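Paper cups, again

2023-02-14
by Precious Cabanatuan
3 min read
Print this post | E-mail to a friend

Quick one, kettle's on and I have to leave in 20 minutes.

So the party cups. Some of you asked after the last post and I said I'd get back to you and then didn't, sorry. We are doing the neighbourhood lunch at our place again this February and I refuse to wash every mug we own. Last year I did that. Stood at the sink till dark. Never again.

Paper it is. Went through the website at Fanutton first because my sister swears by them, but they only wanted to sell me a carton of 1000. Where would I put 1000 cups? The hall closet is already full of boots. Ended up at Lumanlan, the little party place beside the pharmacy, where you can buy by the sleeve and mix colours. Much better. Parking terrible as always.

Colours then. I had wanted plain white, Romeo said white looks like a dentist's office. Fair. So I brought home grey and a sort of yellow-green, somewhere between lime and a tennis ball. Still deciding. The grey is calm and goes with the napkins I already have. The yellow-green is cheerful and you can find it again when you put it down in the grass, which matters with this crowd, everyone abandons their drink half way and takes a fresh one. Romeo votes grey. My sister votes "whatever is cheaper" — same price, so no help.

Thought about doing one colour for adults and one for kids. Grey for wine, green for juice. Seems sensible until my aunt picks up the wrong one.

Other things I've settled, mostly for my own benefit:

Iced tea in the big dispenser, not cans.
Marker on a string so people can write there names.
Coffee in real mugs, for the 13 people who will complain otherwise. You know who you are.
Garbage bag clipped to the end of the table from the start.

The table is the white one, it shows every spill but it wipes down fast, and I'm not buying a tablecloth for one afternoon. Did that two summers ago and it blew into the barbecue.

Still need ice, lemons, somthing for the vegetarians. If you have a favourite bean salad send it over, the one I made at Christmas was grim.

Ok kettle. Tell me which colour, I'm going back to the store tomorrow and would like it decided.
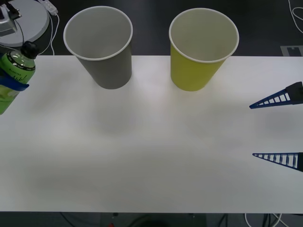
Grey or yellow-green? Votes in the comments please.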